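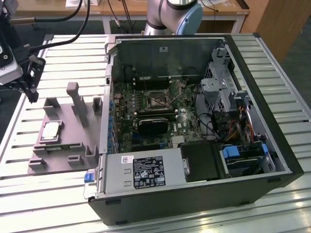
By Benjamín Riquelme
Filed under: Teleoperation, Bench guides
Last revised in December

Seating a CPU by remote control: recording your demonstrations

This page covers how we record demonstrations for the processor task at the Evwood bench. The arm starts over the fixture, picks the CPU out of its pocket, carries it to the open tower and sets it in the socket. Closing the lever is a separate task with its own page.

Before you start

Lay the tower on its side with the side panel off and the board facing up. Open the retention frame and lever all the way. A lever that has dropped halfway will catch the chip on the way down, and the take is wasted.

Move any power cables that hang over the socket. They don't have to look neat, and you should leave some of them in view, since the policy will meet cables later on. Just keep them out of the path between the fixture and the board.

Put the CPU in the recessed pocket with the heat spreader up. Check the corner mark against the socket. The fixture must sit flat on the table. If it rocks, a slat is probably holding a screw or a crumb of plastic.

Setting up the controls

Start the Cirnevik session and wait for both camera views to come up, the fixed one and the one on the gripper. Set motion scaling to 2, so that two inches of your hand is one inch of the arm. Higher scaling makes the approach slow and people get impatient with it.

Test the gripper twice in free air before you go near the chip.

Recording a take

1. Press record while the arm is still. Hold for a moment before you move.

2. Come down on the CPU from straight above. Use the gripper camera for the last part of the descent.

3. Close on the edges of the chip, slowly. Stop when the fingers make contact. Squeezing harder tilts it.

4. Lift clear of the fixture posts before you move sideways. Most of our early collisions were with the tall center one.

5. Travel to the socket at one height. Don't dip over the edge of the case.

6. Line up over the socket and pause. Correct the rotation first, then the position.

7. Lower until the chip rests in the socket, open the fingers and go straight up.

8. Stop recording once the arm is clear of the case.

If you miss the grasp, back off and try again in the same take. We keep takes with one retry and label them "recovered." With two retries, throw it out. Never push down on a chip that is sitting crooked. Stop the arm, lift the chip out by hand and look at the pins before going on.

Saving

Name the take with the operator's initials and the board name, then upload it to the Tremitz folder. Leave the speed alone when you trim. Only the still part at the start and end should be cut, and leave a little of each.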